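Sorting the small stuff

Monday was meant for paperwork, but I ended up sorting the small stuff instead. Jars, cans and tins had been piling up since December and I could never find the one I wanted.

Noemi Piras told me to give each kind its own colored tray and leave it at that. I tried labels once and gave up on them, so I went with colors.
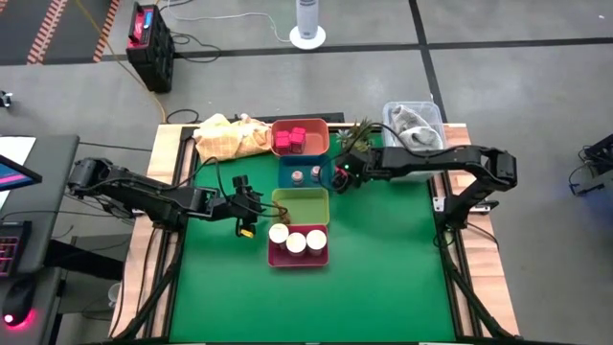
Four trays in a column, white containers in the magenta one.

The white containers were easy – same shape, same lids. The two little jars went in the blue tray and the pink cubes in the one at the top. The yellow cloth has a stain I doubt will come out.

Cans took more thought. They are tall, and in a shallow tray I expect them to tip over. A bin with higher sides suits them better.
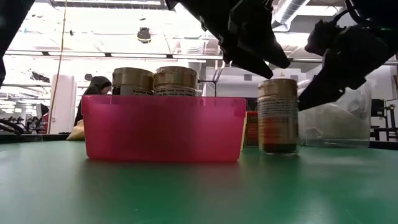 Two gold-lidded cans in the pink bin, a jar next to it.

Nelli Pesonen keeps her cans and jars apart. I don't mind mixing them as long as the lids are easy to see. I spend 3 minutes looking for things as it is.

The taco mix is harder to place. It isn't a can or a jar, and it stands up fine by itself. The tins with the pink lids could go together – I like the print on them.
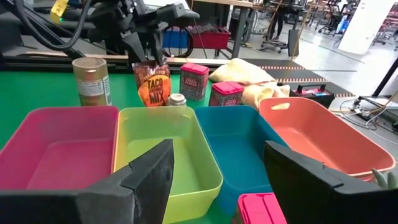

What's left to do

Pick a bin for the tins. Wash the cloth. Buy more taco mix.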